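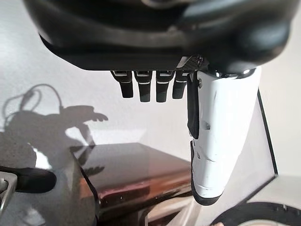 Thumb fault and overall assessment

The Sakamoto hand was reviewed at our Stiltthorpe workshop over 1,037 grip cycles. The first 1,000 were completed without incident. During the remaining 37 the thumb twice failed to release on command, and on the second occasion it stayed closed for up to 2 minutes. Testing was stopped and power was removed at the wall.

Haruna Imai traced the fault to a release signal that the controller had logged but not acted upon. No warning was shown to the operator – a serious omission in our view.

The four fingers performed well throughout, and the long black pad on the thumb gave a secure hold. Kazuhiro Sasaki noted that the screws on the white thumb shell are easy to reach.

The hand is not recommended for use near staff until the supplier has corrected the fault. The Brastden site has been advised accordingly.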